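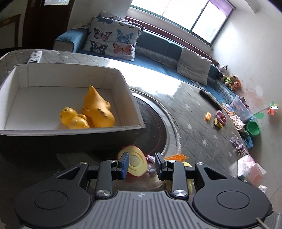 Home and Play Environment, Unit 6
Handout for students: Putting toys away in the play area

Course leader: Vaughan Tautahi
Dravdale College, Early Childhood Assistants Program

Please read this handout before the practical session and bring it with you. The reading from Crăciun (chapter on storage and floor space) belongs to the same unit, and you will need it for the written task at the end.

1. Why we study tidying

In the first units we spoke about meals, sleep and clothing. Tidying of toys is often treated as a small matter which the assistant does quickly when the children have left the room. In this course we consider it as part of the day. A child of two years can already put a toy into a box if the box is near and the opening is wide. A child of four years can decide which box is the right one. For this the adult has to prepare the place well.

2. The box

For the floor area we recommend an open box without a lid. A lid closes on fingers, and small children forget what is under it. The walls should be low, so that a sitting child can look inside. A light color on the inside is helpful, as yellow or orange toys are seen at once against white. The outside color is not important for the child and may be chosen to go with the room.

The box must stand flat. On a quilted mat or a mattress it easily leans to one side, and then a child who holds on to the edge will pull it over. Press down on each corner with your hand before the children come. If it moves, find another place for it.

Do not fill the box to the top. At Zondcombe nursery, where many of you will do the practical weeks in June, the staff keep no more than 8 toys in each floor box and change them on Monday. The children there play longer with few toys than with many. You will be asked to observe this and write down what you see.

3. Mats and rugs

Quilted play mats are soft and warm, and they can be rolled up for cleaning. Before you tidy, look at how the layers lie. When a small rug is placed over a large mat, there is an edge which the foot can catch, and small pieces disappear under it. Lift the rug each time, also if you are certain that there is nothing.

Mats with a printed pattern, for example stars, have one disadvantage. A small star-shaped or round piece is less easy to notice on them. Go slowly over the mat from one side to the other and use your hand as well as your eyes.

4. Order of work

First take away everything that is not a toy. Remote controls, telephones, keys and pens go up to a shelf above the height of the children. A remote control contains batteries, and if the battery cover is loose it is a serious danger. Check the cover with your thumb.

Then collect clothing and pieces of fabric. Shake them out, for there is often something inside.

Then put the large toys in the box, and the ducks, dinosaurs and other rubber animals after them. Lay the animals next to each other. It is not necessary that they stand.

Loose shapes and parts of puzzles come last. These do not belong in the open box. Keep them in a closed container and count them against the list on the container.

5. Rubber toys with holes

Many rubber animals have small holes. If such a toy was used in the bath, water can stay in it and mold can grow. Squeeze the toy over a white cloth. If dark water or dark bits come out, the toy is thrown away. Toys which make sound must not be put in water. Wipe them with a damp cloth, and go around the part with the small openings with a dry soft brush.

The cleaning sheet from Didus, which hangs in our practice room, gives the steps for each material. Please copy it by hand into your notebook.

6. Written task

Write one page (20 lines or more) on a play area you know well. Describe where the storage is placed, what a child can reach from the floor, and which things in that area do not belong there. Make one proposal for a change and explain what it would mean for the adult who tidies.

Hand in the paper version to room 949. Students who write about their own home may leave out the names of family members.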